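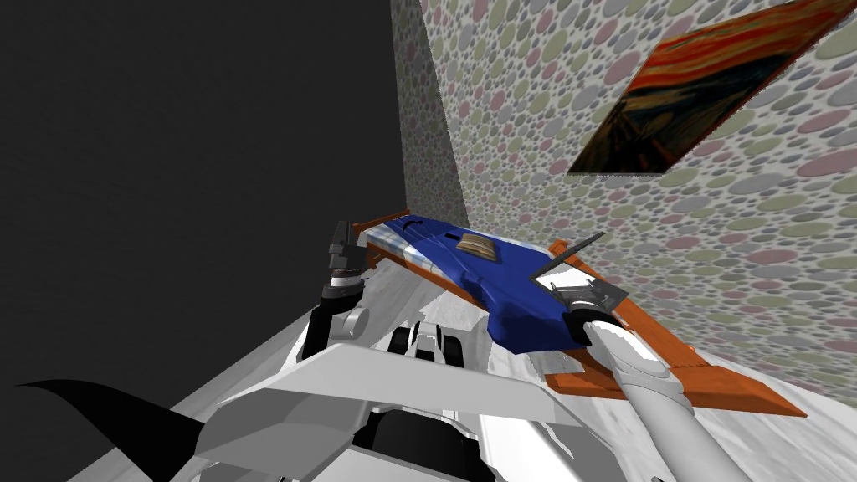 Bendeck Sim was the main thing on the agenda for 13 December 2019, so we skipped the usual catching up and went straight into it. I'm taking the minutes again because I sat closest to the outlet. For anyone who wasn't in the room, Bendeck is the simulation kit Cuditia wants to sell us, with a two-armed white robot, a bunch of ready-made rooms and a library of things to pick up. Riku Onishi had been through the toy pack and he put the racing spaceship up on the big screen, the blue one with the long orange wing, held near the back by the right gripper with the left one up by the nose. We spent way too long on the wallpaper (it's polka dots, and I like it, and I was outvoted), but the toy is a good pick for us. It's long, it's an odd shape, and that wing gives an arm plenty to bump into.

Posted in: Meeting Notes / Tools & Trials

Who was there: me, Riku, Ebuka Chukwu, and the two new folks from the Grirnberg office on the phone. The line dropped twice. If I've got something wrong from the Grirnberg side, please write to me and I'll fix it.

1. Last time's notes
Approved, with one change. I wrote that Hoshino had turned us down on the longer trial. They hadn't, they just hadn't answered yet. Sorry, Hoshino.

2. What Riku found
Riku liked the setup. He had it running on his own desk machine before lunch, and the only thing that tripped him up was a license key that had to be typed in by hand. The base kit comes with 242 objects and the toy pack is extra. He says grabbing boxes and cups is easy to get going, and the toys are where you start learning something about your own planner.

His gripes: the camera view from the robot's head is low on the list of things you can adjust, and he wants more control over it. He'd also like to swap wall and floor finishes from a script, because right now he's doing it through the menus one room at a time. Ebuka asked if the marble floor could be changed for something closer to our shop floor, and Riku said yes, but slowly.

I asked whether the fingers behave like our real ones. Riku said he can't tell us that yet and would like to stop being asked until he's run the same job on both! Fair enough. It's on his list below.

3. Money
The quote from Cuditia is $666 a seat for the year, and the toy pack adds $200 to the whole order, whatever number of seats we take. Ebuka thinks we need 3 seats. I said two would do if people shared, and then both Grirnberg folks told me at the same time what sharing a seat was like with the last tool, so we're going with three.

Hoshino's price hasn't come in. Ebuka doesn't want to sign anything until we've at least seen it, and I agree - we got burned in July by rushing, and I'm the one who had to make the phone calls. Riku would sign today. We let him say so and moved on.

4. Support
This one was shorter than I expected. Ebuka sent Cuditia two questions through the help form, one easy and one nasty (how contact is worked out when both hands touch the same thing). The easy one got a reply the same day. The nasty one got a long and pretty useful answer the day after, with a small test file attached. Grirnberg asked if phone support is included. We don't know. I'm finding out.

5. What we agreed
We'll keep the trial going and hold off on buying until the Hoshino price is in. All for, Riku grumbling but for.

To do:
Riku - run the two-handed handover on our own arm and in Bendeck, same toy shape if he can get one printed.
Ebuka - chase Hoshino, politely.
Me - ask Cuditia about phone support, and whether the license key can please be pasted in.
Grirnberg - send over the list of parts you'd want added as custom objects, with sizes.

6. Anything else
Ebuka has moved the spare monitor cables to the gray cabinet. The Grirnberg folks asked for these notes to go out as plain text so they open on their phones, so that's what you're reading. Next meeting is in the small room, same time, and I'm bringing the long extension cord.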